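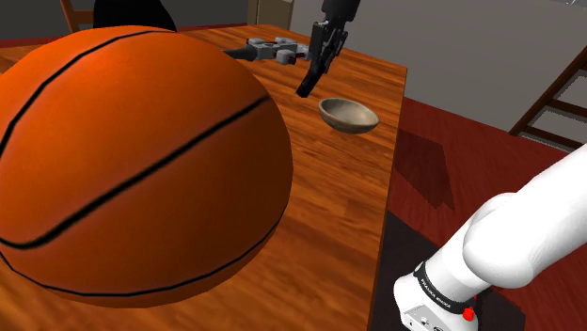 Basketball on the table.

Family Meeting Minutes, 11/24/25
Taken by me, again (I did ask if someone else wanted a turn!)

We got going late, once Benito Gallardo found the good chair and Khang Đào got off the phone with his mom. Everybody was there except the twins, who were listening from the stairs and count as present in my book.

Old minutes: I read the ones from July out loud. Khang says he never agreed to host Easter. I have it written down that he did. We left it in.

The cabin trip: This took most of the night. Salminen Cabins up by Lake Bevora sent over their price for 4 nights, and it comes to $2855 with the cleaning fee and the extra cot. We'd set our limit at $3000, so we're under, but Benito pointed out that doesn't cover a single bag of groceries. Aunt Carol said she'd rather have the hot tub than eat. I love her! We voted and it's a yes, with groceries split by household and kept separate from the cabin money. Deposit comes out of the joint envelope and I'm calling them tomorrow.

Sleeping: There are nine of us. The upstairs bunk room goes to the kids, Grandma gets the downstairs bedroom next to the bathroom, and the rest of us are drawing names out of a hat. Khang asked to be as far from Benito's snoring as the floor plan allows. Benito says he doesn't snore. Moving on.
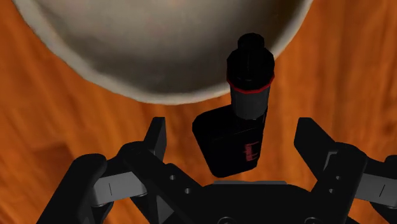

Driving: We talked about going up in our own cars versus renting one big van from Drivex in Vorkville. I was all for the van (singing! snacks! one gas bill!) but it has to be back by noon the last day and checkout is at eleven, so that's cutting it way too close with the mountain road. Own cars it is. Khang can take three plus the sleds. Anybody who wants to ride with me needs to be okay with the dog.

Presents: Same as last year, one name each, homemade or secondhand only. Benito asked if a coupon for a car wash counts as homemade. We went back and forth on it for a good long while and decided yes, if he washes the car himself. The kids still get stockings from Grandma and no, there is no limit on those, she told us not to even bring it up.

Food: Tamales the first night, Khang's mom's pho the second if she'll part with the broth, then leftovers till we go home. My brother wants to deep fry a turkey on the deck. Voted down, everyone but him.

Still to do:
Me: call Salminen, ask about the crib
Benito: sleds, firewood, tire chains
Khang: ask his mom about the broth (nicely)
Aunt Carol: board games, and please check for missing pieces this time

Next meeting is at Khang's place. He's making dumplings, so I expect better attendance from the stairs.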